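Firnley Works
Thread, 2021-02-13

OK, long thread about work, because people keep asking me what it's like now that we've got robots on the returns floor and my answers at dinner have been getting out of hand. Grab a coffee!

Background for the new folks: I'm a sorter at Firnley. We take in the mixed stuff. Customer returns, gift sets that got split up, lost parcels, boxes where somebody's whole desk drawer seems to have come along for the ride. You open it, you work out what each thing is, you send it to the right place. I've done it for 11 years and I still like opening the boxes.

For most of that time the job was: stand, reach, lift, twist, put down, repeat. My right shoulder can tell you all about it. The Dorex arms went in last winter and they took over the back half of the line, which is sealed cartons only. Same sizes, same labels, all day long. They're so good at it. I love watching them, I really do, I eat my lunch over there.

What they couldn't do was our half, the loose stuff. A carton is a carton, but a soft toy is a different shape every time you put it down, and a crumpled plastic bag is about the meanest thing you can hand a robot.

So now part of my shift is teaching. You hold a gripper in your hand (a real one, with fingers and a camera on it, you squeeze and it closes) and you do the job with it. Pick up, move, put down. The arm learns from what you did. There are 4 of us on the teaching crew and we all applied for it. I wrote a whole letter!

First thing that changed for me: I had to notice what I do. I've picked up a million mugs and I never once thought about the handle. With the gripper you think about the handle. Do I come from the side, do I go over the rim, is there something tall behind it that I'm going to knock over. Urs Aebischer, who runs the crew, made us talk out loud while we worked for the first few days and I sounded like a cooking show.

Second thing: speed stopped being the point. This was hard! I was one of the fast ones and proud of it. Then my first batch came back from Urs with a note that said "lovely, now do it so a beginner could follow." I was a bit hurt for an evening. He was right though. If you rush and fumble, the arm learns the fumble.

Third thing is the gripper itself. It's heavier than it looks and the first week my forearm was toast. We swap every 16 minutes now. That came from us, by the way. Hatem Alaoui timed when people's hands started to drop, wrote the number on a piece of cardboard, taped it up, and within a couple of shifts it was the rule. Hatem is the calmest person in the building and he gets more done with tape than most people do with meetings.

We build the practice tables ourselves, and this is my favorite part of the day. You want a mess, but a believable mess, like a desk someone stepped away from. Soft next to hard, tall behind short, see-through next to shiny. I get way too into it. The flowers were my idea and I will be taking compliments.

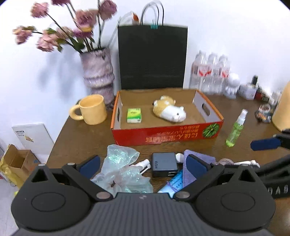
Plushie in the tray, roses in the corner, 65W adapter in everybody's way. My kind of table.

Everyone has a favorite thing to grab and a thing they dread. I'm a plushie person, the pads just sink in and up it comes. The dreaded one is folded cloth. Get one layer and it unfolds on you, get too many and you drag along whatever was tucked next to it. Hatem likes cloth. I don't understand him.

Are people worried about their jobs? Sure, and I'm not going to be breezy about it. Two people from the carton end didn't want to retrain and moved over to the Kyriakidis warehouse across the road, and I miss them. The rest of us got it in writing that teaching hours are paid at the higher rate and that nobody goes back to full-day lifting. I read that page several times before I signed.

My actual day now: mornings on the line with the loose boxes, same as ever, then teaching after lunch, then half an hour looking through the arm's attempts with Urs. Last week it had 390 tries to go through and we cheered at one of them like it was a penalty shootout. It picked up a tube by the middle, stopped, put it down again and took it by the cap end. I do that! That's my thing! I had no idea I did it until I saw it there.

The practice arm is called Nudaletti. There's a story, it involves somebody's pasta lunch, ask me in person.

And my shoulder: so much better. I carried my own groceries up the stairs this week, both bags, one trip.

Questions welcome, I'll answer what I can after my shift. And if you do this kind of work somewhere else, please tell me how you handle cloth. I'm begging.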